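Clornia folding workbench - long-term review
Posted 2026-09-10

I bought the Clornia bench to replace a pair of trestles and an old door. The trestles were fine but took up half the spare room, and the door had a hole where the handle used to be. I wanted something that would fold against the wall, take a fair bit of weight and let me saw and glue without the whole lot walking across the floor.

It came in two boxes, one with the top and one with the legs. The courier from Trallstead left both at the wrong house, but that is not Clornia's doing. Putting it together took most of an evening. The instructions are drawings only, and the drawing for the rear brace shows it the wrong way up. If you find the bolt holes don't line up, turn the brace over and try again before you reach for the drill. I didn't, and I now have two extra holes.

The top is wood, with the edges rounded over. It arrived with a light finish that marks easily. I gave mine two coats of hard wax oil and it has been much better for it. The makers say the bench will hold 286 kg, which I have no means of testing. I have stood on it to change a light bulb, and it didn't move.

Folded, it is slim enough to stand behind a door. The catches are stiff at first and want pushing with the heel of your hand. They loosened up after a few weeks and still close firmly. What I don't like is the way the front legs swing out when you lift the top. You need one foot against the crossbar, or they catch your shin.

Height is fixed. It suits me for sawing and planing but is a bit low for anything fiddly. Casimiro Tejada, who has the same bench, screwed blocks of softwood under the feet to raise his. He says it is steady enough, though he can no longer fold it without taking them off. I use a stool.

The floor matters more than I expected. On boards it is solid. On carpet there is some give, and if you plane hard across the width you will feel it rock slightly. A sheet of ply under the feet cures most of this. I tried rubber pads first and they made it worse.

I keep a layer of brown paper on any table I am gluing or painting on, and the bench is no different. Glue comes off the oiled surface if you catch it early, but stain does not. A roll of the cheap stuff from Pant lasts me the best part of a year.
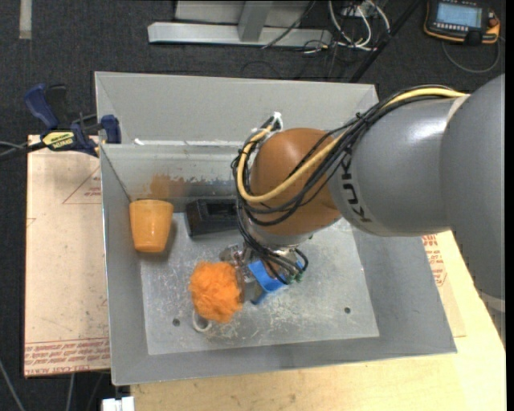 The vice is sold separately and I would leave it. The jaws are narrow and the handle fouls the front leg at the bottom of each turn. Nicanor Marín lent me an older one he had got at a sale in Visevville, and it bolted straight on with longer coach bolts. It grips well and doesn't mark the work, provided you line the jaws.

One fault to report. In July the left-hand hinge started to squeak and then to bind. I took it off and found the pin slightly bent. Clornia sent a new hinge in seven days and didn't ask for the old one back. The replacement seems to be a bit thicker, so they may have changed it. I have had no bother with it yet, but it did mean a week with the bench propped open and no way of putting it away.

I have put nearly 700 hours in on it by my own notes, mostly bookshelves and a run of kitchen drawers. The top has a few dents and one saw cut which was my own doing. The legs have lost some paint where they rub when folded. The bolts needed tightening after the first month and again in spring.

Would I buy it again? Yes, for a room that has to be used for something else as well. If you have a garage and can leave a bench standing, a heavier fixed one would suit you better and you'd be spared the business with the catches.

Good: folds small, steady on a hard floor, spares sent quickly.
Bad: poor drawings, front legs swing out, vice not worth having.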